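2024-08-05
Posted by Wilczyńska, workshop notebook
3 comments | 12 shares

Glue log, continued. The hide glue has now had its third chance, which is two more than I gave the last batch.

Soaked the Fusach pearls overnight in cold water, then warmed them in the pot until they ran off the brush in a thread. Test joints in beech offcuts, rubbed, no clamps. Left them under the window and went to argue with the bandsaw.

Results, such as they are:

Joint A. Held when I leaned on it. Held when I stood on it. Let go when I put it down on the bench, quite gently, which I took personally.

Joint B. Broke in the wood, beside the glue line. Same pot, same brush, and I have no idea what I did differently. Would like to do it again.

Joint C. Starved. I scraped too hard and squeezed out everything useful. My own fault and written here so I can't blame the glue in October.

Weighed out 640 g of pearls from the 1,000 g bag, so either the next batch is smaller or someone drives to Flatby. 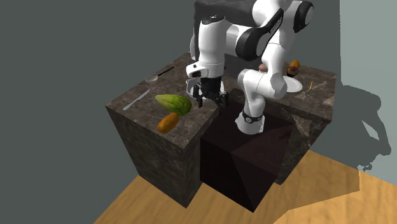
Chair for Cakotville

Back legs are out of the clamps. The left one is straight. The right one has opinions. Planed the shoulder of the rail and it now sits at 90 degrees to one leg and near enough to the other that only the customer will notice.

Left to do: re-cut the front tenons, find the good marking gauge, stop using the bad marking gauge. Don't glue anything until joint B has been repeated at least twice. Seat goes on last, whatever it says further back in this book.

Comments (3)

tenon_late: Was the wood warm for joint A? Mine fail like that when the shop's cold.

Flatby regular: They've put the price up, buy two bags.

mallet77: I had that marking gauge. Burn it.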